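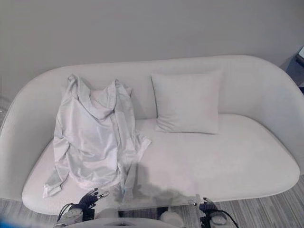 Can a person with no technical background get anything out of a robot open day?

Plenty, as long as you pick one with small groups and staff who will stop and talk. You'll see one job done over and over, and you can ask why it goes wrong when it goes wrong.

I went to the Fostosari open day in November. I had signed up in the spring and forgotten about it until the reminder came in. The company has the second floor of the Eglītis building, over a print shop, and the sign downstairs is easy to miss. I walked past it and had to come back.

Each group gets 60 minutes. Mine was four visitors and one engineer, plus a second engineer who sat at a desk and mostly watched a monitor. We signed a form at the door that said to stay behind the tape when the robot was on, and to keep our bags off the floor. There was coffee. It was fine.

The robot is called Postosau. It has two arms, two legs and two hands with fingers, and the job it is learning is picking up clothes that people leave on the furniture. I liked that they had chosen something so ordinary. My house has a chair that hasn't been sat in since summer for exactly that reason.

The engineer started with the hardest part of the job, which is finding the top of a shirt. If you hang a shirt over the back of a seat, the collar can end up anywhere. The shoulders bunch up. A sleeve goes under the body and comes out again by the hem. You or I would just grab it and sort it out in the air. The robot has to decide where to put its hands before it moves, and on thin cloth with a bit of shine to it, the folds look very much alike. She said white on white was the one they argued over most in the office, meaning a white shirt on pale upholstery. Half the staff thought it was too early to try it. They tried it.

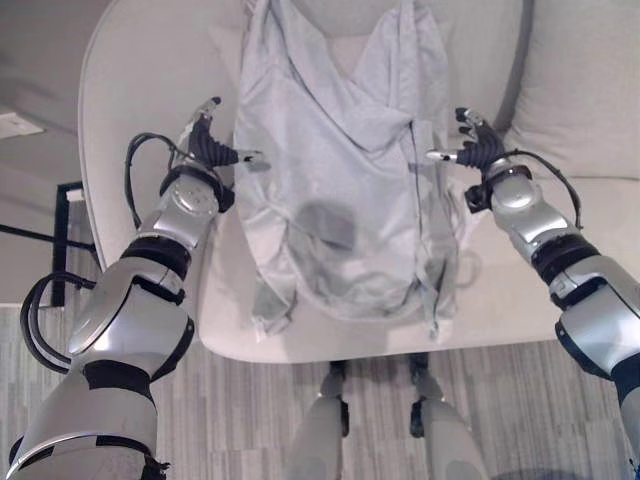 Hinata Hirose
Posted in Days Out, November
5 comments

Back to the tour. After the white shirt, they brought out something grayer and softer, and the engineer let us guess where the robot would go for it. The man beside me said the hem. I said the sleeve. It went for the top, one hand on each side, thumbs turned in toward each other, and then it stopped.

It stopped for a long time. I thought something had broken. The engineer said it was still deciding, and that a few months ago it would have gone ahead and pinched whatever was closest, and they had ended up with a lot of stretched necklines. Now it waits until it's more certain. A visitor asked if the waiting could be made shorter and she said that was most of what she worked on.

When it did close its fingers, it got the cloth with the left hand and missed with the right. It let go, backed up and went in again. The second time it had both sides, and it lifted the shirt straight up off the seat, held it there, and carried it over to lay it on a table. It didn't fold it. Folding is a separate project and they aren't showing it yet. I had assumed it would be folding, so I was a little let down, and I said so, and she said most people are.

We watched five attempts in all. Three went the way they wanted. In one, the shirt slid off and landed on the carpet, and the engineer at the desk wrote something down and came over and put it back himself. In the other, the robot picked up the shirt and a corner of the throw pillow together. It didn't seem to notice. The pillow came up a few inches, dropped, and tipped over. Everyone laughed, including the people who work there.

They keep a record of every attempt, good or bad, and the number for the current version was written on a whiteboard: 1,680. I asked if that was a lot. The engineer at the desk said it was enough to be tired of shirts.

The seat they use came from Clulurier, a secondhand furniture place across the river where I once bought a bookcase. I asked why they hadn't built some kind of test stand with a flat surface. The answer was that they had, early on, and the robot got good at the test stand. Then they put the same shirt on a real seat with rounded arms and a deep cushion and it was back at the beginning. The cushion gives when a finger presses on it. The arms get in the way of the elbows. So they bought the seat, and now all the work is done on it.

I asked a lot about the hands, because I have arthritis in mine and I notice hands.

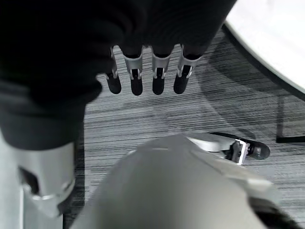 She told me the fingertips wear out before anything else does. They are rubber, and they need to be a bit grippy or thin cloth just slips through, but if they are too grippy the cloth won't let go when the hand opens. The team has been through several kinds. The thumb does more work than any of the fingers, and it's the part that takes longest to repair, with small joints that collect lint. There is a jar of lint on a shelf by the window. It's labeled with the year.

I asked whether it could feel what it was holding. She said it has some sense of pressure, less than people expect, and that it relies more on its cameras. There is one at the head, and others down by the wrists, so that it can still see when its own arms are blocking the view. That had never occurred to me as a problem. When I reach down behind the couch I can't see my hand at all and I find the remote anyway.

One of the other visitors wanted to know when he could buy one and what it would cost. She said she didn't know and that she wouldn't guess. He asked again in a different way near the end and got the same answer. I thought that was to her credit. I've been to a couple of these things where the date was always next year.

Some notes if you are thinking of going:

The stairs are steep and the elevator is around the back, past the loading dock. Ring the bell marked Eglītis, and someone will come down.

It's noisier than I expected. The robot itself makes a kind of whirring when the arms move, and there are fans running the whole time. The room is also warm. I was sorry I'd worn a sweater.

You stand for most of it. There are stools if you ask.

You can take pictures of the robot but not of the screens.

Kids are allowed from age 10. There weren't any in my group, but I saw a school-age girl coming up with the next one, and she had a notebook.

They let us try the job ourselves at the end, which I enjoyed more than I thought I would. You put on a pair of thick work gloves and pick the shirt up by the shoulders, using only your thumb and one finger on each hand. It's hard. I got a sleeve and a lot of the back. The man who had guessed the hem did it in one go and was pleased about it all the way down the stairs.

I have gone back and forth on whether I'd want a thing like that in the house. It's slow, and it's big, and for now it moves a shirt from one piece of furniture to another. My sister thinks it's a waste of money. I don't have a firm opinion. There are mornings when bending down to pick up laundry is the worst part of my day, and I would put up with some whirring to skip it.

The next open day is planned for spring. You sign up on the Fostosari website and they send the reminder a week ahead. If you go, ask to see the old test stand. It's in the hallway by the restroom with coats hanging on it.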